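Teleoperating the jute bag task, part two

I said last time that I would write up the fabric work once I had enough demonstrations to train on. I have 40, which is fewer than I wanted, but the pattern in them is already clear enough to be worth recording.

The setup is the same as before. The follower arm is driven from a Paltura leader arm, joint to joint, with no force feedback. Each gripper finger goes where my hand tells it to and I judge contact by eye. That was adequate for blocks and cups. With a coarse woven bag it is marginal, because the fabric gives before anything visible happens and by then I have usually overshot by a centimeter.

The close view is what I steer by once the gripper is down at the material. At that range the weave fills most of it, and depth is hard to read from a surface with the same grain all over. I ended up using raised edges and seams as landmarks.

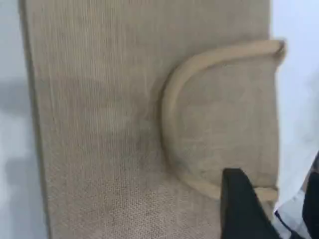
Denise Pilkington wrote in after part one to ask why I don't move the arm by hand for this, since kinesthetic teaching would let me feel the contact directly. She had good results with it on zippers and thought the remote rig was adding a problem I didn't need.

Fair point. I tried it for 9 episodes. Feeling the contact does help, and my approach paths got shorter. The trouble is that my hands and forearms show up in the camera views, and a policy trained on those frames sees something at training time that will be missing when it runs. I could mask them out, but then I lose the part of the view where the handle is. I went back to the leader arm and slowed down.

The handle grasp is the step that takes the most practice. A padded rope handle compresses unevenly, so closing to a fixed width gives a different grip every time. What I do now is close until the rope visibly deforms, stop, then add a small fixed increment. 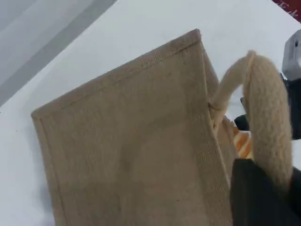

I also stopped correcting mid-grasp. Early on I would nudge the wrist while the fingers were closing, and the trained policy picked up the nudge as part of the task. It would wiggle at the handle for two or three seconds before committing. If I miss now, I open fully, back off and start the approach again - the log keeps the failed attempt and I label it as such. Berkay Yalçınkaya suggested that labeling scheme and it has cost me very little time per episode.

For the object-in-bag variant I use a bag with flat strap handles and put a small roll on the floor of it. The bag is tilted so the opening faces the camera.
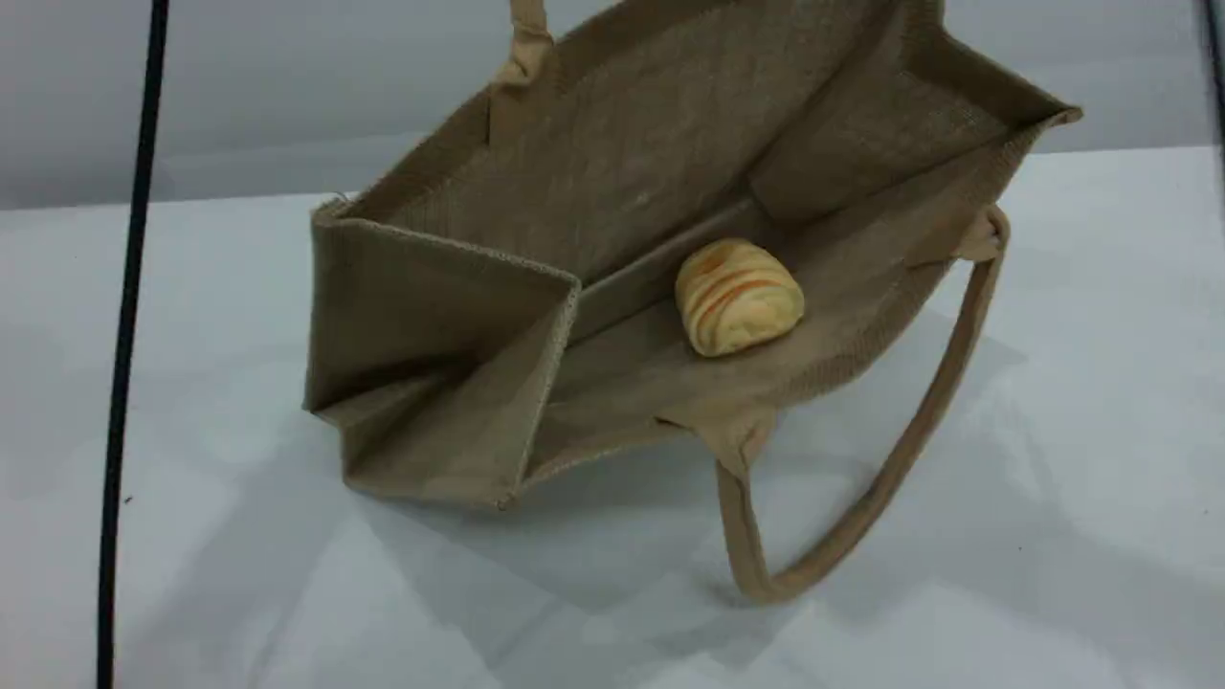

Jute bag with strap handles, tilted open, roll inside.

The near strap is a nuisance in this one. It hangs in a different loop after every reset, and I have decided to leave it that way and let the data cover the variation. The folded gusset I do reset by hand.

Next batch is planned for June, with the leader arm gain turned down and the same labels.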